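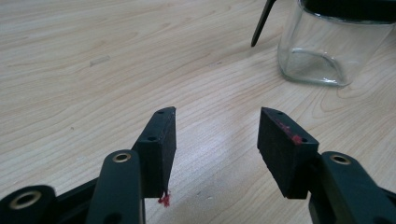

4.2 The Nundard hand-held kit

We turn now to the second product in our review, the Nundard kit, which Drusov sells as a pair of hand-held grippers with a service plan on top. Shakuntala Solanki used our pair daily for 6 weeks and grew rather fond of it, and I must say the rest of us did too, even though the pads took a while to get used to (they pick up bits of whatever one has been handling, and want a good clean). The joints run in brass eyelets and stayed free of play over 1073 recorded grasps. Lidded containers were our favourite test, as they ask both hands to do different jobs; in Figure 2 the gripper on the left is against the side of the black lid, while the second, its pads closed, points at the frosted body.

Figure 2. Two grippers at work on a lidded container, with the blue ring lit on the lid.
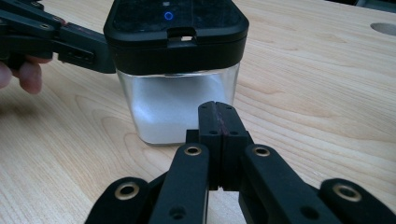
4.3 Service and spare parts

Drusov's service plan was a pleasant surprise. Leire Gallardo wrote to them in December asking for new pads, and had a kind and very thorough reply, with 2 spare sets following soon after.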